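3.2 Setting and materials

The tidying sessions were run on one table pushed up to a wall, in the shared room at Lestamen. We picked it over the purpose-built bench (Hoshino, see 3.4) becuase people clear up differently on furniture they recognise. A bench looks like a lab. A table with a wood grain looks like dinner is coming, and participants in the pilot treated it that way: things got pushed to the wall side first, then stacked, then carried off.

Wall side matters. Pilot notes (Kwok) have the strip of tabletop nearest the wall as the last place cleared in most sessions, small items especially. Hard to reach past whatever else is out, easy to stop seeing. We call these leftovers "stragglers" from here on. A straggler is any item smaller than a palm still on the surface when the participant says they are done.

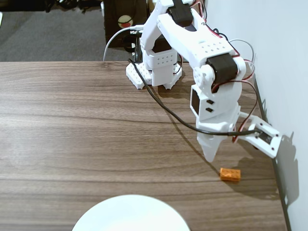 Items came from three household groups: dishes, paper, toys. Dishes were plain white to avoid colour preference. Paper was junk mail and one school notice. Toys were building bricks, single, never joined, one colour per session. Orange was kept for the main condition after the darker bricks proved too hard to spot on brown wood and gave us stragglers for the wrong reason (missed, not left). The full pool held 252 items, drawn at random within group, 15 to a session.

Placement was done by Imai from a card. Cards gave a zone, not a point, so the exact lie and angle of a brick varied. We did not correct for this. Participants could start from any side they could stand at and no time limit was given, though the room was booked till 4 p.m. and a few people clearly knew it.

3.3 What counts as tidy

Here the two coders disagreed early and it is worth setting down. Kwok scored a table as tidy when nothing was on it. Imai allowed one dish left out if it sat near an edge, on the grounds that in most homes a plate at the edge is "put" and a brick in the open is "left". We went with Imai's rule for the household score and Kwok's for the strict score. Both are reported. A brick near the front edge scores as a straggler under either one.

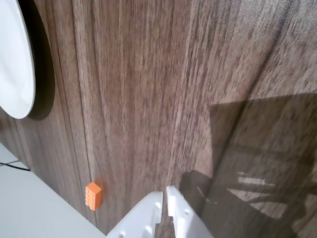
Figure 2. Single orange brick on the tabletop, with part of a white plate at upper left.

Lighting was whatever the room had. It fell unevenly over the wood and we thought about fixing that, then didn't; kitchens are uneven too. Coders marked each straggler as lying in a bright or a dim part of the table, by eye. Agreement on this was poor for the middle of the surface and fine near the edges, so only edge items are used in the light analysis (section 4.3).

Scores were entered in Mamon the same afternoon, from paper sheets. The sheets from December have a second column for dishes that was dropped later, ignore it if using the raw files. Comments were typed in as written, speling and all, and are kept with the sheets.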